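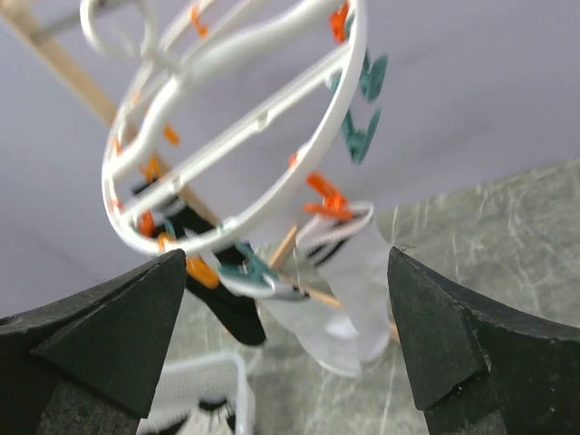
Lihua Gu wrote:
Cuff up or toe up makes less difference than how the load is spread. A ring hangs from a single point, so if the heavy socks are all on one side the plane of the ring tilts, the pairs slide together, and the low side dries last. Start with the heaviest sock, put its mate directly opposite, then fill in between.

trotimthorpe_flat3 wrote:
Agreed on balance, but I'd still like an answer on the cuff. My reading is that pegging by the cuff stretches the elastic, and the weight of the water makes it worse. I weighed a pair of wool hikers straight out of the machine the other night: 289 g. That's a fair load on two small clips.

Fonard_Frank wrote:
Spin speed? 289 g sounds like it came out of a bucket.

trotimthorpe_flat3 wrote:
Wool cycle, low spin. Cotton ankle socks from the normal cycle are nowhere near it.

Lihua Gu wrote:
For heavy wool I lay them flat over the rails and keep them off the ring entirely. For everything else I clip the cuff at one edge, single layer, so the opening stays open. Folding the cuff over into the clip doubles the fabric exactly where it's already thickest.

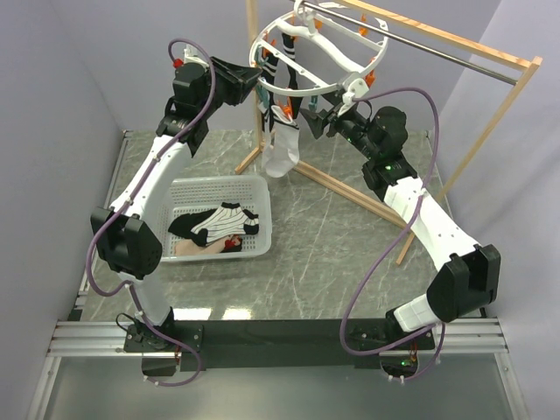
ansah_laundry wrote:
Hanging the ring off the rack is fine, but check your drop. A long sock clipped at the cuff on a low bar ends up close to the floor, and the air down there is cooler and barely moves. I leave 100 mm clear at minimum. If you haven't got that, clip the long ones halfway or move the ring to a higher bar.

Fonard_Frank wrote:
100 mm is excessive indoors. I've had socks nearly brushing the tiles all winter and they dry overnight with the rest. The door being open matters more.

ansah_laundry wrote:
Overnight covers a lot. Mine are dry in five hours in a spare room with a fan on low. Without the clearance the toes are still damp at that point and the cuffs are done.

Darkach_owner wrote:
Different problem, same gear. I have the big Darkach ring and the hook walks along the bar whenever I load it. The bar is smooth metal and so slippery that I need one hand to hold the ring and one to work the clip, which leaves none for the sock.

Lihua Gu wrote:
Silicone tape, one wrap, where the hook sits. Or take the ring down, load it on the table and hang it full. I do the second. Sort the basket into pairs first or you'll be going round the ring looking for mates.

Fonard_Frank wrote:
Loading flat tangles the clips. Hang it first.

Lihua Gu wrote:
It tangles if you pick it up by the rim. Lift by the hook – slowly – and the clips drop clear.

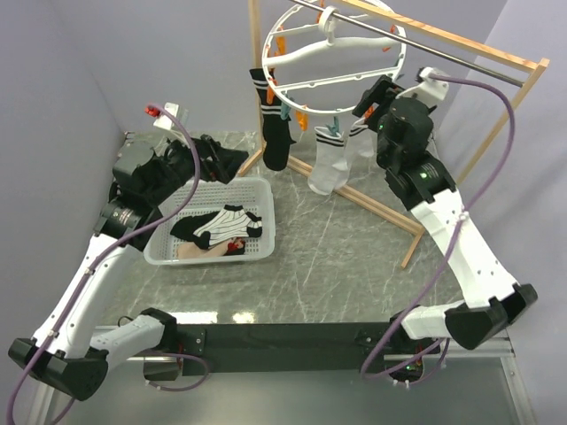
First post last edited: June, 7:19 pm

trotimthorpe_flat3 wrote:
I've changed the first post to include the points on balance and clearance. Still undecided on the cuff. I'm running 17 pairs of the same cotton sock, half by the toe and half by the cuff with the odd pair left out, and will measure the cuffs flat after 19 washes.

ansah_laundry wrote:
Measure them before the first wash as well. New cotton shrinks and you'll end up blaming the clips or crediting them for it.

Darkach_owner wrote:
Tape is on. The hook stays put now, though I have to lift it to shift it along the bar.

Fonard_Frank wrote:
Toe pegging leaves a dent right where your big toe goes. I'd take a slightly loose cuff over that.

trotimthorpe_flat3 wrote:
Noted. I'll record dents too.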